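Looking after the Ekeck glove

Wipe the marker faces with a dry cloth before plugging in. A smudge throws the tracking off more than a loose cable does.

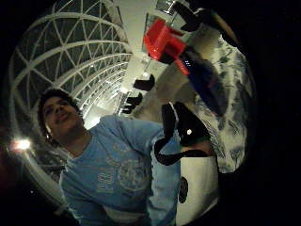 Check the straps next. Haziq goes one hole tighter after 53 minutes of wear.

Seat each block squarely and press until it clicks.
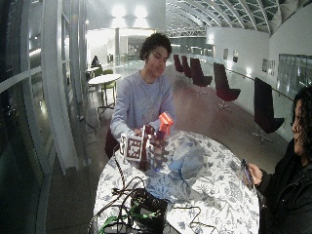 Checking the marker blocks at the table.

Cables wear out first, and a spare set takes five days to come. Leave slack between glove and box, in loops like these on the tablecloth, and look for the green light on the box before you start. 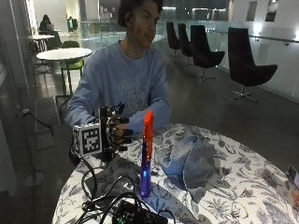 Fingertips get cleaned on Tuesday. Use a barely damp swab and let them dry open. Try a slow reach at something tall and narrow, like the orange and purple piece standing on the table, and stop if a joint sticks.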